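How to run a robot demo at an open day

By Flynn Costigan, Jorkbridge

You will need a robot, a table and visitors. The visitors are the hard part to program.

1. Warm up the arms before the doors open. Robots sulk in November, and so does Vojtěch Doležal, who has the only key.

2. Pick a job small enough to explain in a breath. Foam dice are good. They're quiet when dropped, and any six-year-old can tell you what they're for.

3. Tape a line on the floor and stand near it looking stern. People's feet will ignore the line, but they do notice a stern person.

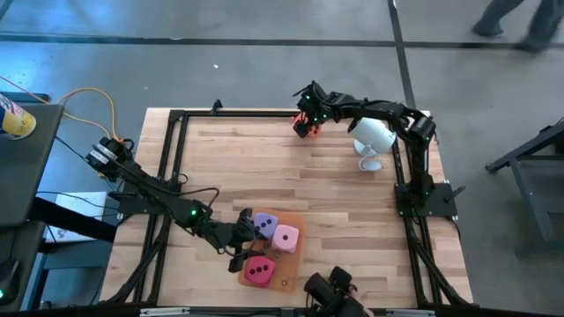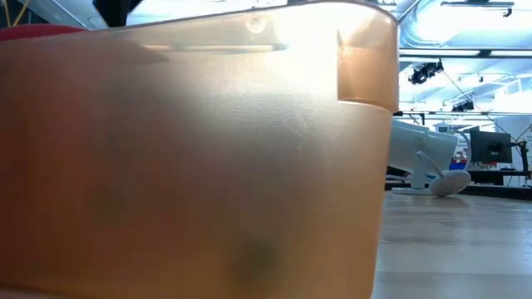

4. Let it be slow. Dzifa Aidoo fills the pauses by asking visitors to guess what the arm will do next. They are usually wrong, and so is she.

5. Have an answer ready for "Will it take my job?" Mine is to ask what the job is. One man said he was retired, which rather took the wind out of it.

6. Keep the stop button where you can reach it and a toddler can't. Last year we had 71 children through before lunch and most of them had excellent reach.

7. Park the arms before you switch off, then find Vojtěch and his key.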